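Egg coddling

Egg coddling is the old habit of cooking an egg very gently, in water kept just short of a boil, until the white is barely set and the yolk still runs. I keep this article going for our little kitchen wiki, and I'll admit up front that I eat more of these than anybody should. Vivek Bajpai wrote the first version of the page and I've been fiddling with it ever since.

Name and history

The word "coddle" is old, and cooks have been using it for slow, warm-water cooking for a very long time. Where I grew up, in Putville, people said "Drirell eggs" for the same thing, after the Drirell boarding house, where they came to the table every morning with a heel of bread (and a lot of pepper!). My grandmother insisted the house got through 700 a month. I've never found a ledger to back her up, so take that as family talk. 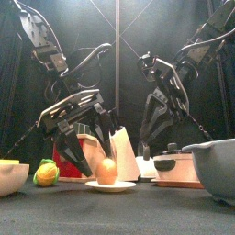

Method

There are two ways to go about it. You can lower the whole egg, shell and all, into hot water, or you can crack it into a small buttered cup with a lid and stand the cup in the pan. I like the cup — it lets you sneak in a spoonful of cream or some chopped chives. Either way the water should shiver and never bubble. With an egg straight from the fridge I give it an extra minute, and at high altitude you'll want longer still.

Vivek does his in the shell and swears the cup makes them rubbery. We've gone back and forth on the talk page about this and I don't think either of us is budging.

Serving

A coddled egg wants to be eaten right away. Toast strips are the usual partner, but I've had it over rice, over leftover potatoes and once over a bowl of lentils at the Mathur lunch counter, and the lentils won. Some people whisk a lightly coddled egg into salad dressing, and it does make a lovely thick one.

Anyone who needs to be careful about runny eggs should buy pasteurized ones or cook them firm. Putville cooks used to bring a basket of coddled eggs to the November supper, though the last one I went to had switched to hard-boiled. 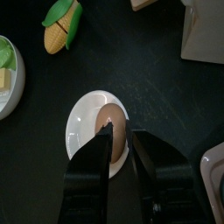 A light brown egg in a small white dish.

See also: Poached egg; Shirred egg; Egg cups

Last edited Jul 7, 2022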